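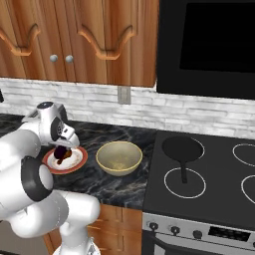

I have owned my old Oltis 200 mm f/4 for longer than any other lens, and I'll happily argue it's the best fun you can have with a camera on a cold morning. It cost me $115 at a swap meet in Fletlow, scratched barrel and all, and the focus ring still turns like butter!

People tell me manual focus is a chore. I think it's half the pleasure. You slow down, you watch the colours slide into place, and when a magpie on a fence post snaps sharp you get a little jolt that autofocus has never given me (and I've used some very good autofocus). Last February I shot 290 frames at the Dranano wetlands and binned most of them. I'd go back tomorrow.

Yes, there's purple fringing wide open, and flare if the sun is anywhere near the front element. Stop down one click and fit the hood. I'd still sooner carry this than the modern zoom I was saving for, which weighs twice as much and makes me lazy about where I stand.

So if you see an old telephoto going cheap, grab it, buy the adaptor and give it a whole month on your camera before you decide. Mine's staying on.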